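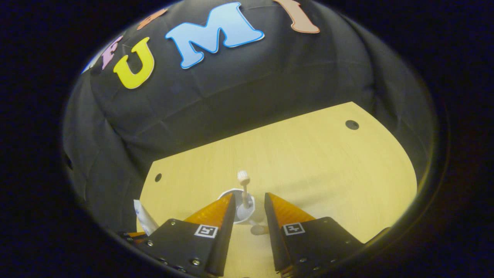 The hand-held gripper over the cup table, orange pads and both markers in view.

Progress report to the Skumholm fund, 7 February 2023

Hi all! I promised you a proper update on the gripper before the second payment, so I'll start with the part that ate most of my time, the pads.

We're up to 3,728 recorded demos on the one hand-held unit, and 1,163 of those were done after I changed how I look after it. Back in December I was swapping the orange pads only when somebody complained. Bad plan. The ribs wear down near the tip first, right where you pinch a thin stick, and by the time you feel it in your hand you've got a whole afternoon of slippy grasps to sort through. Now I check the tips every morning and change both sides together, even if only one looks tired. We've gone through 9 pairs so far and I have two left in the drawer (I've ordered more from Fuststead, and they're slow).

The markers on the fingers were the other headache. The tracking reads finger opening off those two black-and-white squares, so a smudge or a lifted corner throws the width off — and you don't notice until you plot it. I wipe them with a dry cloth before each session and I've reprinted one set on matte stock. Much happier with those!

Screws: the little silver ones down on the finger plates do work loose. I had the left finger wobbling for most of a day before I caught it. They now get a touch of thread locker, plus a quick go with the driver at lunch.

As for tasks, the paper cup and the stick with the round end are still my favorite check after any repair. If I can lift the stick out and put it back without tipping the cup, I sign the unit off in the Totska log and carry on.

Still to do: a second full set of fingers so I can swap instead of stopping, and a width calibration that doesn't take me forty minutes. The Vương mount should arrive before the next report. Spending is on plan apart from the pads, and I'll send that sheet separately.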